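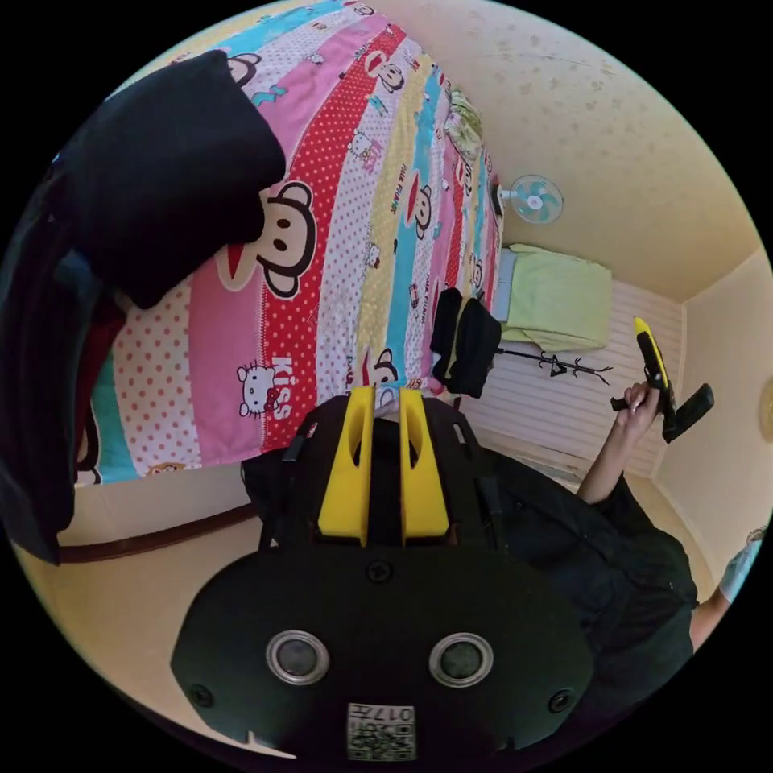 Eyerusalem Fikre said that the fingers are in good order and that the group should stop comparing them before it has compared the handles. In her opinion most of the complaints in the last round were complaints about the wrist of the operator. She asked for this to be written before everything else, and the chair agreed.

Minutes of the gripper comparison meeting, Nutholm project
May, second meeting of the month
Start: 10:00
Taking minutes: the project office

1. Minutes of the previous meeting

Accepted with one correction. In point 4 the word "calibrated" must be "checked". The calibration of the spare units was not done at that time and is still open.

2. State of the comparison

The Nutholm project compares two sets of fingers on the same hand-held body. The short names from the order list will be used in all papers: Zeltis for the yellow fingers with the long slot, and Zuvwood for the softer set which has a rubber layer on the inner side. In older notes the Zeltis set is called "the standard". Please do not use this name anymore, it made confusion in the tables.

Until now there are 171 recordings that passed the check, all with Zeltis fingers. The plan asks for 500 before the first training run. The Zuvwood recordings will be counted separately and they begin only when the mounting plates are here.

It was asked if 500 is enough for soft objects. The answer was that we don't know this yet. The first training run will show where the errors are, and after this the number can be changed.

3. Work in furnished rooms

The operators reported from the sessions at the bedside. Working at a table in the lab is easy for the tracking. In a small room with a bed, the operator has to turn more and the elbow comes close to the body. Two operators find the tool comfortable for short work, one finds it heavy at the front after a long session.
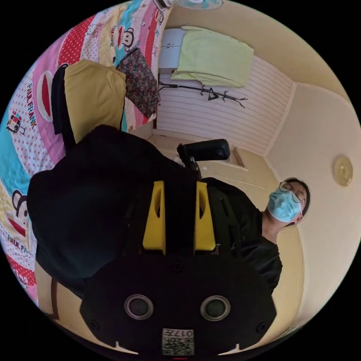
Unit 017 with the yellow fingers, seen from behind. Operator at right.

On the question of patterned bedsheets there were two opinions. One side wants to keep them, a home has such sheets and the model must learn with them. The other side is afraid that printed figures that repeat many times will be matched wrongly by the tracking software, so that the position jumps from one figure to the next. There was a long discussion and no vote. It was agreed to look at the tracking log first. Recording 751 will be used for this (the recordings are numbered from the start of the project, also the rejected ones, therefore the number is higher than the count in point 2).

Dark cloth was mentioned also. Black clothes near a black tool give little contrast at the edges. Eyerusalem Fikre does not see a problem for the fingers, which are yellow and easy to find, but she would like to have one test where the operator wears a light shirt. Accepted as a small test, same room, same tasks.

4. Finger comparison, first impressions

Zeltis: closes straight, the tips meet well. Thin cloth is picked up from a flat surface if the operator comes in at a low angle. When coming from above, the tips push the cloth away and a second try is necessary. The slot in the finger makes it lighter. One finger had play at the base after many closings and the screw was tightened again.

Zuvwood: tried by hand only, without recording. Holds cloth better, but does not let it go so quickly. For folding tasks this can be a disadvantage, the last corner stays on the rubber – two of those present saw it in the lab.

No decision today. The chair reminded everybody that a first impression by hand is not a result and should not be sent outside the project as one.

5. Controller

The Uchida controller is still on the old software. The width of opening arrives late compared to the camera picture, and the delay is not constant, which is the bigger trouble. A constant delay could be corrected after the recording. The new software is installed on the bench unit only. It will be tested there until the next meeting, and if there are no lost values, the hand-held units follow.

Question from the floor: must the old recordings be thrown away when the software changes? No. They stay, with a note in the list saying which software was used.

6. Length of sessions

At present there is no fixed rule. Proposal: a break after 15 minutes of recording, and the operators change over after the break. One person was against, because changing the operator in the middle of a task list makes the comparison of fingers less clean. The proposal was changed so that the break comes after 15 minutes but the same operator finishes the list. Accepted in this form.
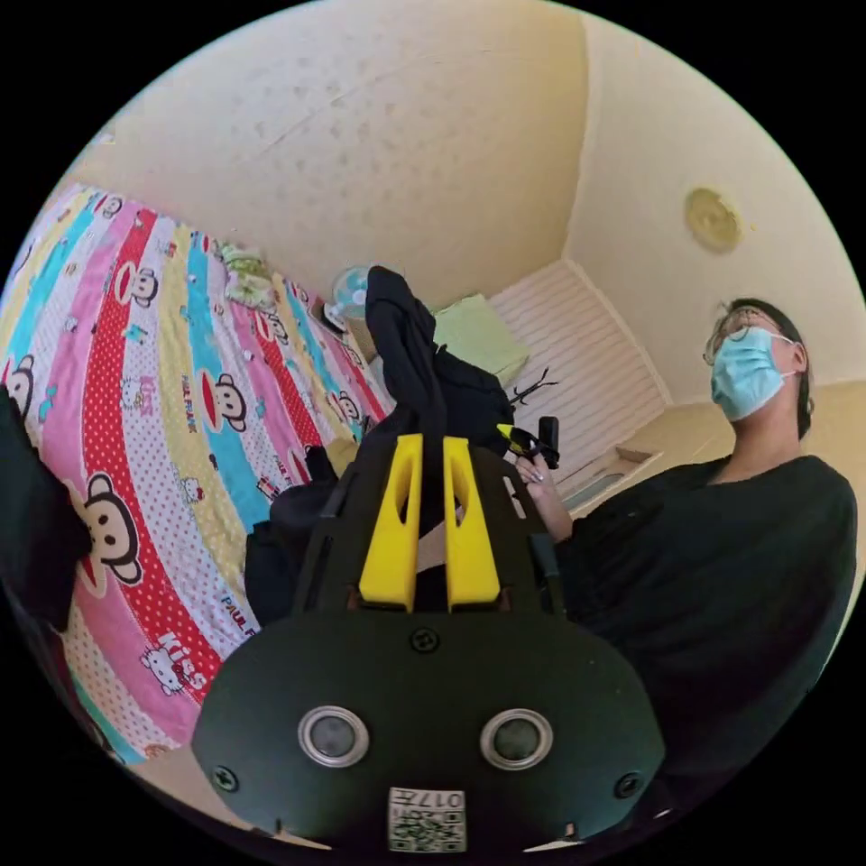
7. Tasks until the next meeting

– Look at the tracking log of recording 751 and report on position jumps. (tracking)
– Light shirt test. (operators)
– Ask for a delivery week for the Zuvwood mounting plates. (project office)
– Measure the delay of the Uchida controller on the bench, old and new software. (electronics)
– Write one page about handle angle, with a proposal for two variants to print. (Eyerusalem Fikre)
– Calibration of the spare units, open from last time. (electronics)

8. Other points

The shared folder has two lists of units, and one of them is old. The old one will be moved to the archive. Unit numbers must be written with three digits, as on the label.

The request for a second charger was noted and goes into the next order.

End of meeting: 11:40. The next meeting is in the same room, the time will be sent by mail.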